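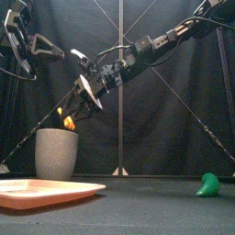
第4章　双腕アームによる模擬食材の移し替え課題

4.1　適用範囲
本章は、Poltska工科学院ロボット研究会の部員が、校内競技「Plosora」の移し替え課題に向けて作業台を準備し、試走を行う際の手順を定める。アームの組立ておよび配線については第2章を参照のこと。

4.2　作業前の確認
(1) 非常停止ボタンを押した状態で主電源を入れ、制御盤の表示灯が点灯することを確認する。
(2) 各関節の可動範囲にケーブルの張りや挟み込みがないことを目視で確認する。
(3) フレームの筋交いに緩みがある場合は、ターンバックルを締め直す。
(4) 模擬食材および容器を、課題票の配置図に従って作業台に置く。

注意：通電中はアームの可動範囲に手を入れないこと。食材を置き直すときは、必ず非常停止の状態に戻す。

4.3　把持の設定
(1) 操作端末で「課題」から「移し替え」を選択する。
(2) グリッパの開度を640に設定し、指先が対象物をまたぐ位置までアームを下ろす。
(3) 閉じ速度を160とし、指先のパッドが対象物の両側面に接するまで閉じる。
(4) 対象物を容器の縁より高く持ち上げ、2,000ミリ秒静止させる。この間に滑りが認められた場合は(2)からやり直す。 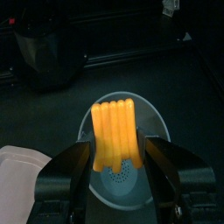 (5) 対象物の下端が容器の開口部の内側にあることを手首カメラの映像で確認し、グリッパを開く。
(6) アームを待機位置に戻す。

注記1：細長い棒が並んだ形状の食材は、棒の長さがそろっていないことがある。降下量は最も下に出ている棒を基準として決める。
注記2：半透明の容器は縁の検出が不安定になりやすい。検出枠が定まらないときは、照明の角度を調整した後に再検出を行う。
注記3：パッドの摩耗が見られるときは、Trajkovski製の交換用パッドを使用する。両指を同時に交換し、片側のみの交換は行わない。

4.4　試走の記録
試走は一班につき13回までとする。各回の結果は「成功」「落下」「接触」「中断」のいずれかで記録票に記入する。容器が動いた場合は、食材が中に入っていても「接触」として扱う。記録票は木曜日の活動終了時までに、Femcombe棟の実習室にある提出箱へ入れること。

4.5　終了手順
(1) 両アームを待機位置に戻し、非常停止ボタンを押す。
(2) 主電源を切り、食材と容器を所定の棚に収納する。
(3) 使用した設定値を班ごとのフォルダに保存する。既定値のファイルには上書きしないこと。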